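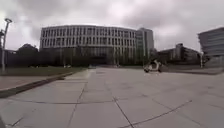

Compare cameras where the robot has to drive

By Tímea Dobos

A wide paved plaza looks like the easiest place in the world for a mobile robot. The slabs are large and pale, the light is even under a gray sky, and there is almost nothing to hit. I thought so too before we started comparing two front cameras for our small outdoor platform. Now I believe that such a plaza is a harder exam than our corridor, and that we teams should stop choosing cameras indoors.

Consider what the camera receives in such a place. Most of the lower half is pavement of nearly one tone. The seams between the slabs are the best features near the robot, but they repeat, and one seam is easily taken for another. The buildings give good corners, only they are far away, so they tell you much about your heading and very little about your position. A small white vehicle at the far end of pale paving is a handful of pixels. I would like my robot to notice it early.

Our first candidate, the Fisero, won every indoor test. It has the wider lens and Csaba Boros, who wrote our test protocol, liked its clean calibration. Outdoors, the automatic exposure followed the bright clouds and the pavement lost its seams. The Pap has a narrower view and an ugly housing. But it lets us fix the exposure on the ground region, and in 26 runs it lost tracking 2 times. The Fisero lost it 9 times on the same route.

Ilona Jakab objects that these numbers depend on our settings, and that one can tune the Fisero better. She is right, and I have no answer except that we gave both cameras the same afternoon of tuning. A camera that needs a specialist for a week has a price which is not written in the catalog.

My opinion is therefore quite simple. Take the controller you have, mount both cameras at the height where they will really work, and drive a boring route many times. Please also publish the runs that failed. We recorded 3,137 frames in October, and the ones I open most often are from the failures.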